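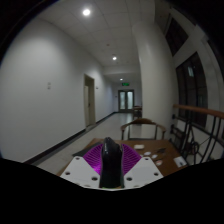

The hand-held gripper at the hallway table, purple fingers up.

New fingers for the Orolum gripper

Our Orolum hand-held gripper has had its checkup, and we love how it came out! Fatima Zwane took over its care in December and has been itching to swap the soft fingers ever since (the old pair had 3,732 grasps on the log, which is a good long run for ribbed pads). She and Lwazi Mtshali fitted the new purple ones and checked the white mounting plates while they were at it.

The trick, Fatima says, is patience with the screws. Start them all by hand, get both fingers sitting level, then go around again with the small driver. After that comes the fun part: 40 slow squeezes with nothing between the fingers, then 10 more on something small and light. If one finger lags, back its screws off and start over. It took them 2 tries, and Lwazi is still grinning.

The new setup sheet is in the shared folder, with Emiko Uchida's notes on cleaning the slots. Use a soft dry brush, please, and no solvents. If you'd like to learn the swap yourself, talk to Fatima. She'd love the company!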